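The Open Day at Redinmont

I took the late bus out to Redinmont for the open day – 12 Jun 2026, it said on my ticket – and got a seat in the second row. The big screen woke up and there we were, inside the make-believe kitchen, looking out from the robot's side of things! I leaned so far forward I nearly lost my hat.

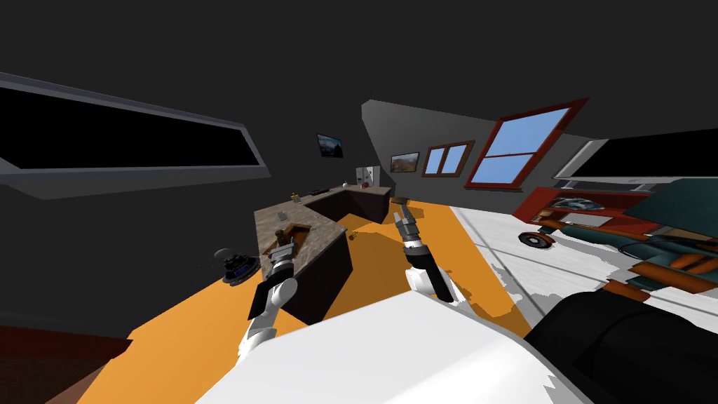
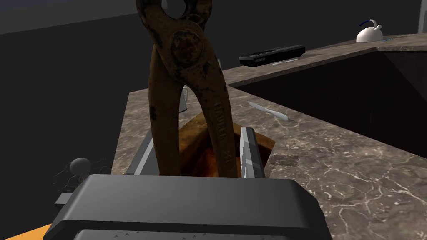
The Rusty Pincers

My grandfather had a pair like the ones in that gripper, and he never let me touch them. "Are they heavy?" I asked the guide. "As heavy as we type in," she said. I thought about that through 3 cups of coffee – then I got back in line for the next showing, and a boy behind me asked if the robot had a name.

"Mornell," I told him. I have no idea why.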